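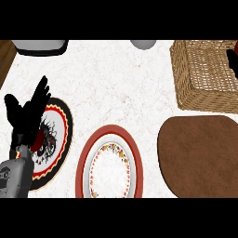 Notes > Kitchen > Robots
April, posted by Sabina Abeysekara
5 min read

I have been following kitchen robots for longer than is probably healthy, and the question I get from friends is always the same one: can it clear the table yet? My answer this spring is "sort of, in a simulator, and I'm thrilled about it."

Anastasia Chatzigeorgiou got me hooked on this again. She sent me a link to Drandetlow, a simulated kitchen that you can download and run at home if your computer has a decent graphics card (mine sounds like a hair dryer, but it copes). You give the robot a chore, it has a go, and you get to watch from any angle you like. I've been looking straight down at the counter for most of a month now, and I know that white marble better than my own countertop.

What I love is how ordinary the stuff on it is. Two plates with fancy borders, a brown oval board, a wicker basket, and then a hand with long black fingers reaching in over one of the plates with something small, dark red and shiny tucked in by its palm. I set my own counter up much the same way on a Saturday-type morning and tried to pay attention to what I do when I put one thing down and pick up the next. I don't pay attention at all! My fingers just sort it out.

For the robot, every bit of that is work. Take the small round thing. A rounded, glossy object wants to roll or squirt out the moment the fingers close unevenly, and the arm is usually the worst-placed viewer of its own hand, with those fingers blocking the very spot it needs to see. Then there are the plates. A flat plate on a flat counter has almost nothing to grab. You and I slide a fingertip under the rim, or drag it to the edge of the counter and pinch it there, and we have done it so many times that it doesn't feel like a trick. Teaching that to a hand is a real project.

So I ran my own little test. The chore was "pick up the small object and set it on a plate," and I gave it 160 tries over several evenings, moving things a bit between runs. It managed 29. I know how that sounds, but please believe me when I say I cheered for a good number of those. The version I ran last year under the Venlow release never got a clean grasp for me, and I went to bed grumpy every time.

The failures are worth watching too. Most of mine came from the hand arriving a little too high and closing on air. A few were lovely grasps followed by a terrible drop, with the object bouncing off the rim and away across the marble. Once it put the thing down perfectly on the brown board, which I would have accepted at a dinner party, but the scoring script did not.

Does any of this carry over to a real kitchen? Some, I think, and less than the videos suggest. Simulated marble is never sticky with jam. Simulated plates don't chip, so the robot can afford to be clumsy in a way I wouldn't put up with near my grandmother's dishes. And real kitchens get rearranged by whoever cooked last.

If you want to know where I'd put my money for the next while, it's on putting away and handing over: fruit into a bowl, spoons into a drawer, that sort of thing. Stacking dirty plates I'd leave for later. Washing pans, much later.

A few of you asked about my settings. I left nearly everything at default, turned the shadows down to keep the fan quiet, and gave each try a limit of 10 minutes, far more than it ever needed. Next I want to try the basket. Getting something over a woven side and down inside without snagging a finger seems hard to me, and I've already cleared an evening for it.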